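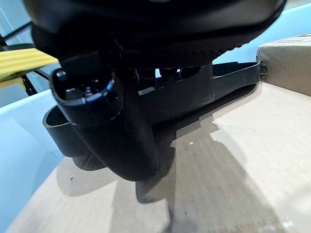 The wrist view, with the flat finger just above the cardboard and its shadow underneath.

Review: the Tositz contact-from-shadow method, tried on a bench arm

Most ways of telling a robot how far its finger is from a surface need extra parts. You fit a depth camera, or a touch pad, or you measure the table beforehand and trust the number. The Tositz method uses the wrist camera you probably have already and looks for the gap between a finger and the shadow it casts. When the gap closes, the finger has reached the surface. The paper behind it came out a while ago, and the code was tidied up enough in July for people outside the original group to run it, so I spent a month with it.

My test bench is plain. I have one arm, a Karagiannis gripper with a flat finger and a cylindrical one, and a window on the right that does most of the lighting. I used cardboard for nearly all of the work because it is matt, cheap and slightly different every time you put a new sheet down. The job was to lower the flat finger beside a box, stop just short of the sheet, then slide forward until the tip was close to the side of the box.

Setting up

Installation took an afternoon. The instructions assume you have used the Prisitden calibration tool before, and if you haven't, you will lose an hour working out which of its output files the method wants. It is the second one, the one without the lens correction. The method does its own correction, and if you feed it a corrected picture it does it twice. You get no warning, only heights that are wrong towards the edges.

After that you show it the finger. You move the gripper up and down over a plain surface while it learns the outline of the part and the outline of the shadow. The manual suggests 2,000 pictures for this. I stopped at 1,429 when the light went, and the results were good enough that I never went back to finish.

How well it works

In direct sun it is very good. With a hard shadow the height estimate was within 2 mm of my dial gauge once the finger was low, and it got better as the finger went down, as you would hope. The stop was repeatable. I could leave the arm doing the same approach through the morning and come back to find it stopping at the same height, even though the shadow had moved a good way across the sheet by then. The sun angle is worked out afresh for each approach, and this part of the paper's claims held up completely for me.

On overcast days the error went up to some 6 mm, and the confidence score dropped with it. I was pleased to see the score drop. An older shadow method I tried from Stomura would give you a firm answer in any light at all, and I bent a finger plate finding that out. The Tositz code simply refuses to move below a set height when it isn't sure, and you can change that height in the settings file.

Two shadows are a problem. When I switched on the desk lamp as well as having the window, it picked the darker shadow most of the time, but it sometimes swapped halfway down. The authors say in the paper that they tested with a single main light, so I can't call this a fault, but plenty of workshops have more lamps than that.

The cylindrical finger was harder for it than the flat one. The flat finger throws a crisp, angular shadow with a clear corner to follow. The cylinder has a rounded end, and the point nearest the surface isn't on the outline the camera sees. There is a setting for rounded parts which adds a fixed allowance. It helped, though I had to find the value by trial and error.

I also tried it on a glossy blue board. It lost the shadow among the reflections and would not go down at all. Matt surfaces only, then, at least for now.

Speed

The estimate runs quickly enough on an ordinary desktop that I didn't have to slow the arm for it. On the small computer inside the arm it lagged, and I had to halve the approach speed to keep the stop in the same place.

Who it suits

If you work under one steady light and handle boxes, card, paper or bare wood, I would use it. It costs nothing beyond the setup time and leaves the fingertips free. For mixed lighting or shiny parts I would still fit a touch sensor — the method can run alongside one, and the settings file has an entry for it. I have left it installed on my arm and use it for the box work.

Related reviews
Stomura shadow tracker, second version
Prisitden calibration tool: a short guide to its output files
Karagiannis finger plates compared
Cheap touch pads for small grippers
Choosing a desk lamp for camera work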